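Forum > Home & Household > Laundry Room

Topic: mesh bags, worth it or a sock prison?

evgate_attic
My wife's side of the family swears by mesh bags for anything with a strap or a hook. I have washed everything loose for 20 years and lost maybe one sweater to it. Talk me into it or out of it.

plumbline36
Into it. One bra hook got wedged in the drum seal of our Norora and the repair guy wanted 200 dollars before he took his coat off. A bag is cheaper than his coat.

moss_and_lint
Out of it. Stuff the bag and nothing inside gets clean, it just travels together. I did socks that way all February and they came out with the same opinions they went in with.

plumbline36
You filled it to the top, didn't you.

moss_and_lint
I filled it to the zipper. That's where the top is.

tumble_low
Half full, folks. Zip it all the way, and tuck the pull under the elastic if yours has any. I bought a Poulain one for 99 cents on clearance and it has outlived two washers.

evgate_attic
Does the size of the holes matter? The store had a coarse net and a fine one and I stood there like I was picking a college.

tumble_low
Fine for delicates, coarse for sneakers and stuffed animals. Wrong way around and you get lace poking out of every hole.

moss_and_lint
Or buy sturdier underwear.

evgate_attic
I'll pass that along at dinner and let you know where I'm sleeping. Went with the fine net -- white, zipper on it, round holes you have to squint at.

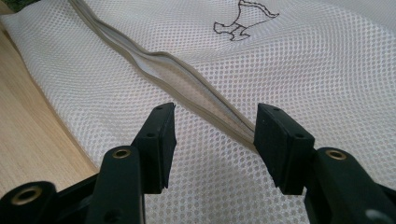 First load is going in tonight, half full, with the good sweater as hostage. If it comes out doll-sized I'm sending moss the bill.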